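Can a robot do your washing yet? I went to Fedstead to find out

I have hated laundry since I was old enough to be handed a peg bag, so when a firm called Caltdale said I could come and watch its machines have a go at ordinary chores, I was on the train before I'd properly read the message. Fedstead, if you don't know it, is a nice enough place with a market, a very long high street and a retail park at the far end. Caltdale has a unit behind the retail park, between a tile warehouse and somewhere that does windscreens. I walked past it twice.

What they're up to inside is easy enough to explain. They have a robot arm called Cladis, and they want it to be useful in two sorts of place. One is the home, where it would fetch, carry, tidy and put things in baskets. The other is what they call the shop floor, which covers stacking shelves, moving boxes and the fiddly bit at the back of a shop or workshop where somebody has to tighten something or turn something over to check underneath. They reckon the two have more in common than you'd think, and after a morning there I'm inclined to agree. A towel doesn't care whether it's in a hotel or your spare room.

I'll start with what it's good at, as I was more impressed than I expected to be (I'd gone along ready to be a bit sniffy). Picking up a box and putting it on a shelf? Fine. It did that over and over while I drank my tea, and it didn't drop one. Moving a basket from one side of the room to the other was fine too, provided the basket was empty and had a decent rim to get hold of. It was slow, mind. I could have done the same job and been back on my phone before it had finished lining itself up. But it got there, and it put the thing down gently, which is more than can be said for anyone in my house.

Then we got on to clothes, and oh dear. One of the engineers tipped a pile of odds and ends on a table and asked it to sort socks from everything else. It managed two socks in the time it took me to eat a biscuit and a half, and one of those had a pair of tights attached. It's not really the grabbing that's the trouble, I was told, it's the knowing. A sock in a heap doesn't look like a sock. It looks like a bit of heap. You and I have had years of rummaging and don't even think about it, but the machine has to work out where one thing stops and the next one starts, and then guess what will come along with it when it pulls.

They have a way of going about this that I found oddly sweet. People do the chore first, over and over, guiding the arm through it with a pair of handles, and all of that gets saved so the machine can learn from it. So far they have 3529 of these goes stored up, of which over 1000 are nothing but things going in and out of baskets. I had a turn myself. It's a lot like trying to butter toast in oven gloves! I got a tea towel into the basket on my third try and felt absurdly proud, and I'm told my three efforts will be kept with all the others, so if a robot ever makes a hash of your tea towels then I'm sorry, that may be down to me.

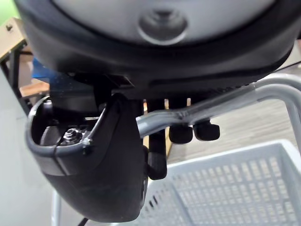 The thing I hadn't thought about is how much of any chore is awkward corners. When you imagine a robot doing housework you picture it in the middle of a nice clear room with plenty of space to swing about. But real jobs are under things and behind things. Think about reaching down the back of a sofa, or getting at a nut that somebody has tucked up inside a bit of plastic where you can barely get two fingers round it. I've put together enough flat-pack furniture to have strong feelings on this. You end up lying on the floor with your cheek on the carpet, working by feel, and swearing.

Cladis can't really work by feel yet. It can tell when it has hold of something and it can tell, more or less, how hard it's squeezing, but the little sense you get through your fingertips that a thread has caught, or that it has gone in crooked and you need to back it off and start again, isn't there. The team are quite open about that. If a nut is out in the open on a bench it can usually get it turning. If it's tucked up inside something, with a tube in the way, a person still does it, and I got the impression they expect a person to be doing it for a good while.

Balogh, the small shop-fitting firm that has been trying the arm out since September, seems happy enough with that split. Its workshop is on the other side of Fedstead and I popped over in the afternoon (there's a bus, it's not a good bus). There the arm spends its day shifting boxed parts from a trolley to a bench, and that's all it does. It has done as many as 700 boxes in a week, I was told, though there was also a week when it did hardly any after the trolley was swapped for one with higher sides and it couldn't make sense of it. The people on the bench said they'd stopped noticing it, apart from the noise it makes when it parks itself, a sort of tired sigh. They all do it back to it now. I started doing it too.

I asked whether anybody was worried about their job and got a proper mix of answers. One person said yes, a bit, and wished the firm had talked about it sooner. Another said that if it would only learn to sweep up they'd buy it a birthday cake. The firm says no one has been let go and that it isn't planning to, and that the lifting was the part of the job people complained about most. I can only pass on what I was told, and I'd like to go back in a year and ask again.

As for when you might have one at home, I pushed as hard as I politely could and got nowhere near a date. Price is one problem, as the arm costs far more than anyone would spend on getting out of the ironing. Stairs are another. It hasn't any way of going up them, and my washing machine is at the bottom of a flight and my airing cupboard is at the top. And then there's the mess. The room where they test at Caltdale has been made untidy on purpose, but it's a very polite sort of untidy, with everything more or less where you'd expect it. I told them they were welcome to borrow my landing.

Caltdale says the next job on the list is getting a full basket from one room to another through a doorway without catching the sides, followed by another crack at folding. I saw a bit of the folding. It did one flannel, very neatly, and then it tried a pillowcase and wound it into something like a rope. The engineer gave it a pat and unwound it and off they went again.

There's going to be an open afternoon at the unit once the doorway work is finished, and anyone local will be able to come in and have a turn with the handles. You don't need to know anything about computers, and they'd especially like people who do a lot of housework or who've worked in shops, so that the arm isn't only learning from engineers. They'll put the details up in the window when it's settled. Go in by the side door, the front one sticks.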